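Kitchen countertop

A kitchen countertop, also called a counter or, in British usage, a worktop, is a raised, flat, horizontal surface built for the preparation of food and the support of small appliances. In houses it is usually set on base cabinets along one or more walls and is joined to the wall by a backsplash. The term covers both the slab itself and, in everyday speech, the whole working area with the goods kept on it.

Layout

The counter is commonly divided by use. The front part is the work zone, where cutting, mixing and plating are done. The strip against the wall is the storage zone, sometimes called the back row, and holds items wanted several times a day. Heavy appliances are placed at one end, near an outlet, so that the middle stays open.

The depth of the back row varies. Handbooks issued for the rental apartments at Clarnberg advise that it take up no more than 7 inches, measured from the backsplash. Deeper rows push the cutting board toward the front edge, where it is more easily knocked to the floor.

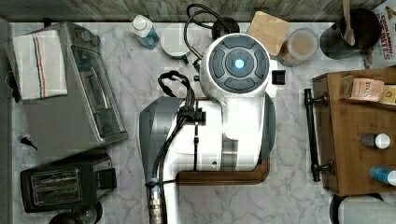
A marble-patterned countertop with a wooden backsplash; toaster oven and two-slot toaster at left, containers along the wall.

Surface and backsplash

Countertops are made from natural stone, engineered stone, laminate, tile, wood, concrete and stainless steel. Patterns imitating marble, with gray veining on a white or pale ground, are found in several of these materials. Pale surfaces show coffee and berry stains readily but make crumbs easy to see. Dark surfaces hide stains and tend to show dried water spots.

The backsplash protects the wall from water and grease. Tile is the traditional choice. Wood and wood-grain finishes came into wider use with the fashion for weathered boards, and are generally sealed where they meet the counter. An unsealed joint collects flour and moisture and is difficult to clean once the back row is in place.

Appliances

The toaster oven and the slot toaster are among the appliances most often left out permanently. A toaster oven needs open space on its sides and above it while in use, and cloths placed on top are to be removed before it is switched on. A two-slot toaster takes up less room and may be unplugged and put away between meals, although in many households both stand side by side all year.

A household survey carried out in Braltbridge and published on 27 February 2019 collected replies from 1,589 kitchens. Of these, 412 kept both a toaster and a toaster oven on the counter. The survey did not record how often either was used.

The back row

Goods kept along the wall fall into a few groups: dry goods in jars or canisters, cups and mugs, cleaning liquids, and tools. Glass jars allow the contents to be recognized without a label, though powders of similar color, such as brown sugar and some drink mixes, are still easily confused. Canisters with opaque lids stack better and are preferred where the space below the wall cabinets is low.

Wooden spoons are usually stored upright in a crock or pitcher with the handle down or up according to custom. Upright storage lets air reach the wood. The Palacios style of kitchen, described in older housekeeping guides from the Tastham district, places the crock at the end of the row nearest the stove and the dish soap at the end nearest the sink.

Opened packages present a separate difficulty. Cereal boxes are too tall for many cabinets, and tea is often bought in several small boxes at once. A shallow open carton or basket at one side of the counter is a common solution – it may be lifted away in one motion when the surface is wiped.

Cutting boards

The board is the main movable part of the work zone. Boards with a raised rim hold back juice and loose crumbs, while flat boards are easier to scrape clean into a bowl. A typical household board is around 16 inches long. Boards are laid flat during work and may be propped against the backsplash afterward, which saves space and allows both faces to dry. Wooden boards are washed by hand and oiled from time to time. 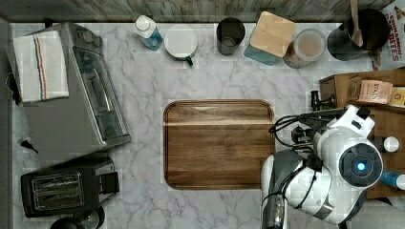 Care

Daily care consists of clearing crumbs, wiping the surface with a damp cloth and drying it. The back row is moved forward and the strip behind it cleaned at longer intervals; the Clarnberg handbooks set this at once a month, with a fuller cleaning in December. Acidic liquids such as lemon juice and vinegar dull real marble and should be wiped up at once. Towels kept within reach of the work zone are changed often, as they are used both for hands and for dishes.

See also

Backsplash
Cutting board
Kitchen cabinet
Toaster oven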